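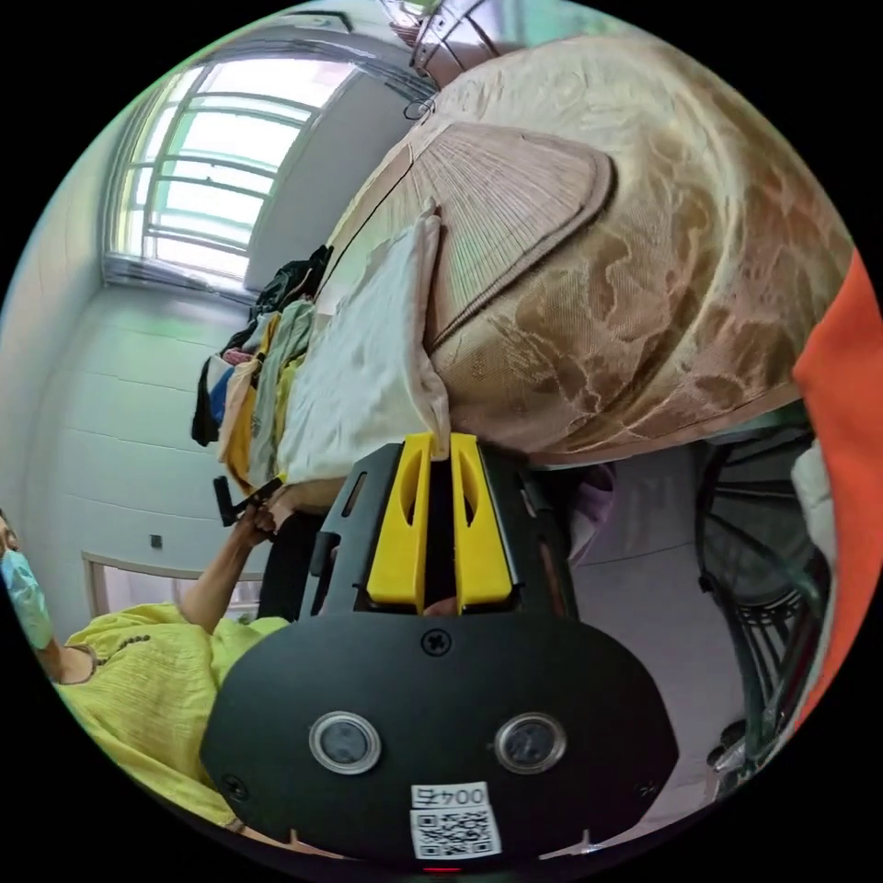
Tips for Trying Out Hand-Held Grippers on Bedroom Chores

Posted Saturday, December 12, 2020

I've been comparing two sets of finger pads for hand-held grippers, the Rai and the Mullater, and I do it on beds, because a bed is where a gripper shows you its bad side fast! Everything sags, everything slides, and there's no hard edge to push against. If you're testing a pair at home or in a small workshop, these are the things I'd do again.

Start with a pillow. Grab a corner, never the fat middle, and come in low so one finger slides underneath. If the pads skid off the cotton, wipe them with a damp cloth and dry them before you blame the grip (I wrote off a perfectly good set in April over a bit of hand cream).

Do the same move 24 times with each set. I know, it's dull. But I used to stop at seven or so and pick a winner, and then the next day I'd get the opposite answer. My last full round came to 216 grabs over nine kinds of fabric, and I needed a sit-down and a sandwich halfway through.

Mix your laundry. Shirts by themselves are too easy - you want thin stuff, knits and something with a bit of stretch in one heap, so the fingers keep catching two things at once. Count a double grab as a miss.

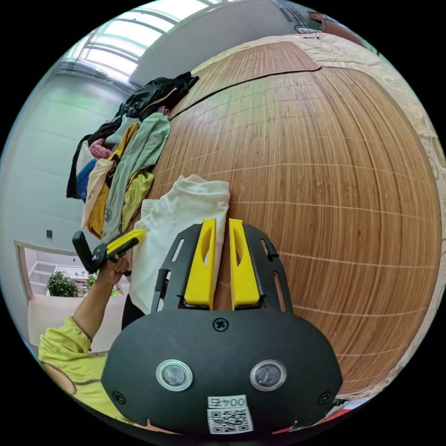
Folded clothes need a whole different touch. Aim for the folded edge, close slowly, and lift straight up before you go sideways. The Rai pads are softer and hold a stack together nicely, but they drag on anything fuzzy. The Mullaters let go cleaner and I like them better for placing. For picking up, I'd take the Rais any day.

Woven mats are worth a try too if you have one. A finger that gets under the hem of a shirt on a sheet may stub itself on the weave, so keep the tips flatter than feels natural.

On cameras: check your view before every batch. Daylight from a window can wash out half the picture, and a wide lens bends straight edges so much that you'll misjudge distance for the first few tries. Look at the fingertips, not the bed.

Working with one in each hand? Practice the weak hand alone first. Josphat Mwakalinga from the Widton repair evening taught me to park one gripper on the cloth and let the other do the moving, and my folds got a lot straighter.

Put a number on each unit and write it in your notes with the pad set. I swapped two by accident at Mesbridge and lost a whole afternoon of scores.

Next up is towels, once I find my thick ones.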